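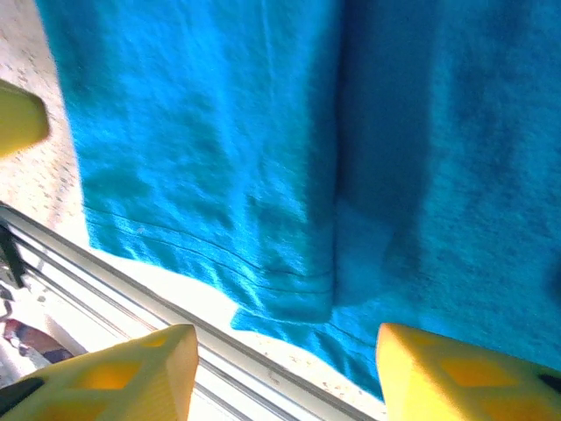 I finally got to the open day at the Mundport core store, which I'd missed two years running, and if you like rocks even a little bit you should put it on your list. The shed sits out past the old quarry at Boler, and inside it's racks and racks of drill core in long trays, every stick of it labeled with the hole and the depth. I'd been reading up on the order of layers the night before and still couldn't get it to stick, so I practiced on whatever was around the house. Turquoise cloth works pretty well! One layer of it lying next to another, a hem with stitched lines running along it, and the material puckering where the stitching goes. Squint a little and you've got thin beds in a cliff face with some small folds in them. Try it before you go, it helped me more than the diagrams did.

Anyway, the tour. We started outside at the quarry wall, where the guide had us work out the order of events before she'd tell us anything. Gray limestone at the bottom, then a reddish sandstone, then a dark dike cutting straight up through both of them and stopping dead at a wavy line. Above the wavy line there's a pebbly layer that the dike doesn't touch. So limestone, sandstone, dike, a long stretch of erosion, pebbles. I got it right except I put the tilting in the wrong place (the lower beds lean and the pebbly one doesn't, so the tilting had to come before the pebbles, and I'd stuck it at the very end). The kid next to me got it in one go.

Then indoors for the core. They had hole 71 laid out on the benches, the one everybody asks for, with the Menon ash in it. It's a pale greasy-looking band, thinner than my thumb, and I would have walked right past it. But ash is the good stuff, because you can pull crystals out of it and get an actual age in years, and then everything below has to be older and everything above younger. They let us run a finger along it. The same band shows up in 22 of the holes they keep there, so they can line those up with each other across the whole valley. I asked what happens in the holes where it's missing and got a pretty long answer about streams cutting down through it, plus one hole where they think the drillers just lost that bit of core.

The fossil table was 3 trays of shells from the Trivlow beds and a hand lens on a string. I spent way too long there. You can see one kind of coiled shell drop out partway up the section and a ribbed one take over, and after a while you start sorting loose chunks by it without thinking. I did wish they'd had better lamps, the far end of the shed is dim and the little shells are hard going.

A few practical things. Parking is on the grass and it was soft. Wear real shoes for the quarry part, the path is all loose stone. Hard hats are handed out at the gate but the small ones go fast, so come early if you're bringing kids. Coffee was fine, the pie was better than fine. The tour I was on ran 70 minutes and could easily have gone double, they had to herd us out for the next group.

The next one is in October, and they're planning to open the upper bench of the quarry for it, where the pebbly layer is close enough to touch. I've already got it on the calendar. I'm bringing my own lamp this time, and a notebook with waterproof pages.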